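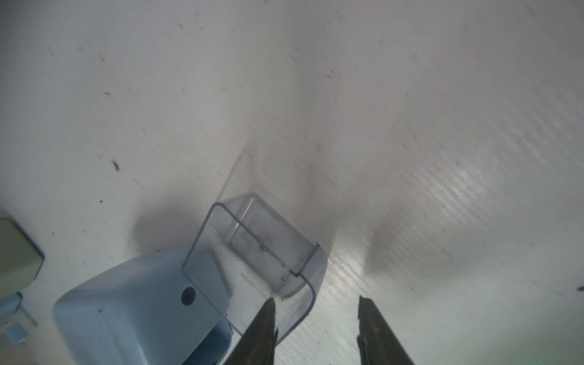 Wrist camera view, jaws open, left fingertip on the rim of the clear box.

5/19/25

I've had the Ovmont gripper on the arm for a while now and finally got through a proper comparison with the old Stavow one. Same arm, same controller, same wrist camera, same pile of plastic bits on a white surface. I ran 60 picks with the Stavow and 60 with the Ovmont.

The clear box is the piece I care about most. On its side like that, the camera gets a thin bluish outline, a soft grey shadow and not much else. The light blue part it overlaps shows straight through the wall, so the depth estimate tends to land on the wrong one of the two. I ended up ignoring depth for the box and aiming at the rim from the colour image alone.

The Ovmont fingers come to a point, and I like that for getting at an edge. The Stavow pads are wide and flat and were fine on anything blocky, but they shoved the box along more often than they closed on it. The Ovmont got 40 of its 60. I didn't finish scoring the Stavow run after the mount worked loose, so I'll redo it.

Grip force is still too high. The Cernstead driver only gives me coarse steps, and the lowest one flexes thin plastic more than I'd like. There's a patched version on the Sutherland forum which I haven't tried.

I've saved 1,156 stills so far and labelled 566 of them. The dust specks on the white need cleaning up before the next session, as the edge detector picks up the darker ones. I also want to try a matte grey backing in place of the white.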